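2025-04-07

To: Telmo Collado, Gitcombe
From: Mehrangiz Rahimi
Re: Hollidora, hand-shown tasks, second progress report

You asked for a straight account of where the money has gone since the last report, so I'll start with the part I'm least happy about. We have 100 recorded demonstrations of the cup task. I would call them usable as files. Whether they teach a robot anything is still open, and I would ask you not to repeat the figure upstairs as if it settled the question.

The task is the one we agreed on. A person holds the gripper tool, goes to a messy table in an ordinary home, picks up paper cups one at a time and nests them into a stack. Ghasemi supplied the hand-held tools and did the repairs. Recording took place in 9 homes. The plan said 14. Two households dropped out and the other three kept moving their dates, and I stopped chasing them in the end.

What went well: people learn the tool fast. Most were making clean grasps on their second or third try, and the sessions were shorter than I had budgeted for. The two-handed version, with a gripper in each hand, took longer to get used to, but eight of our demonstrators now do it without coaching.

What I don't trust is the variety. The proposal promised "real household clutter," and the tables do have it. But the cups get put down by us, and after a few sessions everyone puts them down the same way, in a loose heap near the middle with the rest of the junk pushed behind. I went through a batch of opening frames last week and the pattern is hard to miss once you look for it. 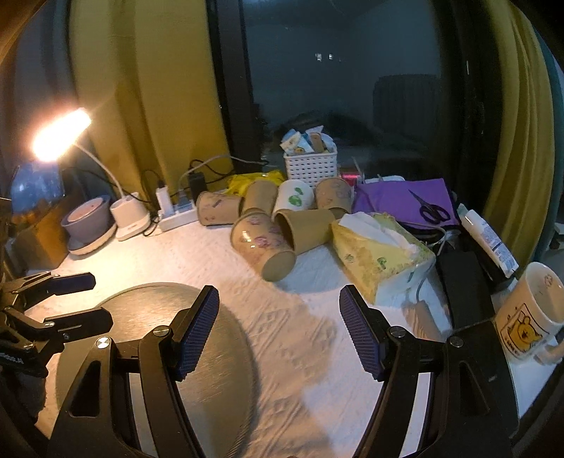
*Cup task, opening position. Six cups in the middle of the table, desk lamp and power strip on the left.*

Lighting is my second worry. Evening sessions lean on whatever lamp the household owns, and a bright lamp head in view washes out that part of the picture and puts shine on anything glossy. Zitow, who are doing the training, say their software copes with this. They said the same about metal plates in September and then asked us to re-record. I'd like to see a test on held-out evening sessions before I believe it.

Third, the demonstrations are too good. People rarely fumble, and when they do they tend to stop and ask to start over. So we have very few examples of recovering from a bad grasp, and paper cups get bad grasps all the time: they roll, they squash, they stick inside each other. A policy trained only on tidy runs has no reason to know what to do next. I have told the demonstrators to keep going after a mistake. Some of them do.

On remote control, which you asked about separately - we ran a small comparison, same task, with the operator driving an arm from the next room. It was slower and more tiring, and the operators disliked it. It does have one thing going for it, that the motions recorded are ones the arm can really make. With the hand-held tool we are taking that on faith until Zitow replays them.

Next steps:

- Cup positions drawn from a shuffled card set, so the demonstrator doesn't choose
- Failed grasps kept in and tagged
- Evening sessions held back as a test set
- No new homes until Zitow has shown us a replay on hardware

Spending is under plan, mainly on account of the missing homes. I would sooner hold that money than spend it on more of the same recordings. If you want it returned instead, tell me before the next invoice from Ghasemi goes out.

Mehrangiz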